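3.2 Estimating demand for plant-based chilled products from store-level sales

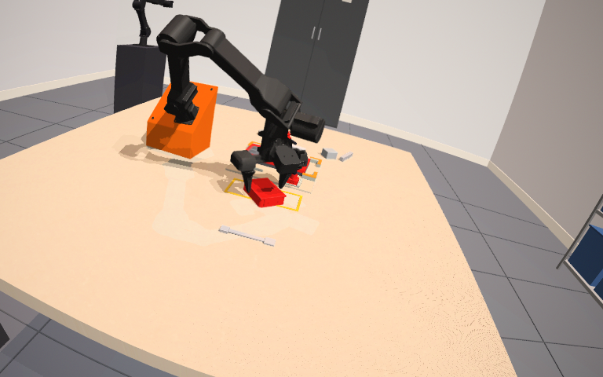

Figure 2. Simulated arm and block on a tabletop.

Demand for each product line was estimated from weekly till records supplied by two grocery chains, Kivwood and Pliltside, covering 82 shops over 54 weeks. Lines were placed in one of three groups: plant-based items sold as a direct swap for a meat product, plant-based items with no meat counterpart, and the meat products themselves. The second group is small and is left out of the main results. Shops differ in floor area, in the length of the chilled aisle and in how often they are restocked, so sales were divided by the number of customer visits in the same week. In the notation used from here on, a line is a single block assigned to one position on the shelf plan, and the shelf plan is taken as fixed within any given week. Movement between positions is allowed only at the week boundary.

Price was entered in logs, together with a marker for promotion and a marker for the first four weeks after launch. The launch marker matters a good deal. New plant-based lines tend to sell strongly at first and then fall back, and a model without the marker reads part of this fall as a response to price. Garrido and Bermúdez treat the launch period by dropping it altogether. We kept it, as dropping it would have removed 17 lines from the sample, most of them pastries and filled rolls.

Substitution was measured in pairs. For every plant-based line in the first group we chose the meat product closest to it in weight, pack type and place of sale. Matching was done by hand by Amparo Garrido and checked against the chains' own product codes. Where the two disagreed, the product code was used. The estimated cross-price terms are positive for hot counter goods and close to zero for frozen goods. Chilled burgers fall between the two, with wide intervals -- the sample holds few weeks in which the price of the plant-based burger moved while that of the beef burger stayed still.

Two limits should be noted. First, the till records do not identify the buyer, so a shopper who moves from meat to a plant-based roll cannot be told apart from a new customer. The Parkusthorpe household panel would allow this to be tested, but it records only food carried home and misses items eaten on the way to work, a large share of hot counter sales. Second, stock-outs are not marked in the Pliltside data. A run of zero sales lasting more than one day was treated as a stock-out and the week removed. Changing this rule to two days left the signs of all cross-price terms unchanged and widened the intervals slightly.

Standard errors are clustered by shop. A second set, clustered by delivery depot, was computed for the 30 shops with a known depot and is given in the appendix.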